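Stenico (software)

Stenico is a control and planning package for small robot arms that wipe flat surfaces. It grew out of Zandcombe, an older motion library, and it handles one of the most enjoyable problems in tabletop robotics: getting a soft, floppy tool to do a tidy job.

Overview

The planner treats a cloth as a patch of contact that changes shape as it moves. It lays out overlapping strokes across the surface, then adjusts each one as new camera views come in, 20 times a second. Even a simple whiteboard makes a wonderfully rich test, with a raised rim to avoid and a cloth that never folds the same way twice!

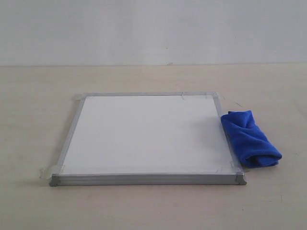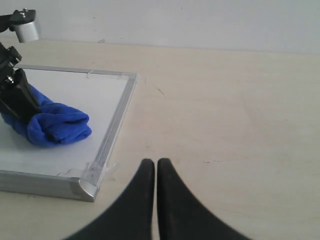
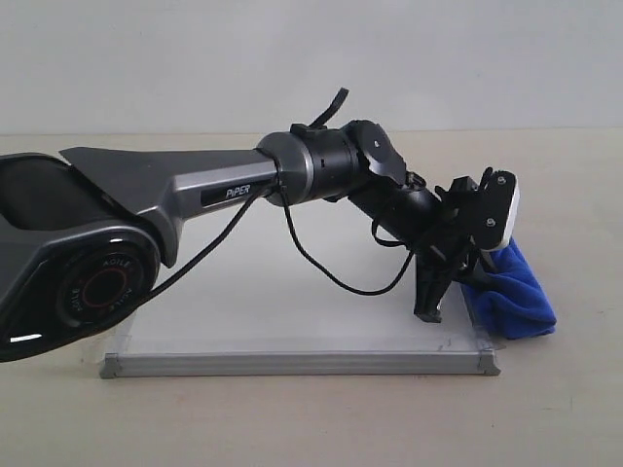
Whiteboard and blue cloth on a tabletop; the arm in the last view is labeled "PiPER."

Perception

Views from a fixed camera and from the wrist are merged into one map of the board. The cloth is found by color and outline. A gripper can hide much of the fabric, so the Benavides filter keeps a running guess of the hidden part and passes it to the planner.

Tooling

Runs are replayed in Stuvix, a viewer that lines up joint positions with the camera streams. The standard task set has 118 wiping plans, and 8 of them start with the cloth off the board.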